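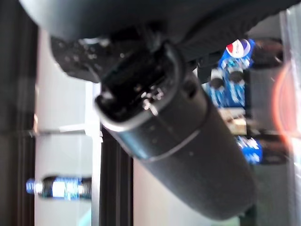 Slide 1. Shelf work at the drinks section, seen from the robot's wrist.

Good morning, everybody, and thank you for coming in out of the rain. (Wait for the door to close.)

I was asked to talk about whether machines can do the chores yet, the ones at home and the ones on the shop floor, and I'm going to start with a shelf because I spent so many years filling them. Look past the gripper to the two Pepsi bottles, standing close together. Your hand knows what to do there. You slide a finger in between, you feel the bottle give a little, and off you go. A gripper that size has to find its way in without that help.

Then look over on the left, at the water bottle lying on its side. Same shop, different job! An upright bottle you take around the middle. One lying down has to be picked up, turned and stood on its base, and I've watched people do that while chatting about their kids.

(Slow down here.) In our trial at Skastham we logged 3063 picks between November and April 2023. Of those, 1346 needed a person to step in. I know some of you will hear that as a failure. I was rather pleased, myself, but I'm fond of the thing.

Ask the room: who has a dishwasher, and who still rinses first? Let them laugh, take a few answers.

Next slide is the Vollance laundry test, 50 towels and 11 fitted sheets. Have the water handy, it's a long one.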